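Plantar fasciitis, what worked and what didn't for me. Thread. 2022-11-14

1/ I've had heel pain in my right foot since early September. A few people asked what I've been doing for it, so I'm putting it all in one place.
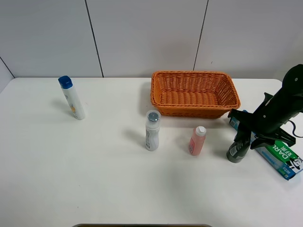
2/ Background: I stand most of the day at work, on concrete. Over the summer I went from almost no running to 20 miles a week, which was too fast. The first sign was a sharp pain under the heel when I got out of bed. It eased after a few minutes of walking, so I ignored it.

3/ Ignoring it cost me a month. By the time I saw someone, it hurt in the morning, after sitting at lunch, and all evening. If yours is at the "only in the morning" stage, cut back now.

4/ I went to the walk-in foot clinic in Tretisholm. The doctor pressed on the inside of the heel, found the spot right away, and had me bend my toes back. No X-ray. She said they'd do one if it wasn't better in a couple of months.

5/ The plan was boring. Stop running for a while, stretch the calf and the bottom of the foot, wear a real shoe in the house, ice in the evening.

6/ Calf stretch: hands on the wall, sore foot back, knee straight, heel down. Hold 30 seconds, three times. Then the same with the back knee bent a little. You feel the second one lower down, near the ankle.

7/ Foot stretch: sit, cross the sore foot over the other knee, pull the toes back toward the shin until the arch feels tight. I do this one before my feet touch the floor in the morning. Of everything on this list it made the biggest difference to those first steps.

8/ Heel raises on a stair with a rolled towel under the toes. Slow up, slow down. I started with 8 and could barely finish. Every other day only. It was sore during and a bit after, and she told me that was OK as long as it settled by the next morning.

9/ Shoes. I used to go barefoot at home on tile. Now I keep a pair of Jomberg clogs by the bed and they go on first thing. They're ugly. Any shoe with a firm sole and some arch would probably do the same.

10/ Inserts. I was quoted over 300 dollars for custom ones and decided to wait. I bought the Bonsu drugstore pair and they've been fine. The doctor said to try the cheap kind first anyway.

11/ Night splint. Hated it. Wore it four nights, took it off in my sleep every time. I know people who swear by them. It went back to the store.

12/ Ice: frozen water bottle on the floor, roll the foot over it while watching TV. Keep a sock on. Ten minutes is plenty.

13/ Pills: ibuprofen for the first week, with food, then I stopped. Ask your own doctor or pharmacist about this one, especially if you have stomach or kidney trouble or take blood thinners.

14/ Where I am now: morning pain is mild and gone by the time I reach the kitchen. I can do a full shift. Still no running. I walk the Falex trail on weekends and stop if it starts to ache.

15/ Get it looked at sooner if you have numbness or tingling, swelling, a heel that hurts even at rest, or pain that started with a pop. Same if you have diabetes.

16/ Someone asked about shots. She mentioned a steroid shot as a later option and I haven't needed it, so I can't tell you what it's like.

17/ First run back will be one minute jogging, two walking, 200 yards from my own front door in case I have to limp home. Will add to this thread when I try it.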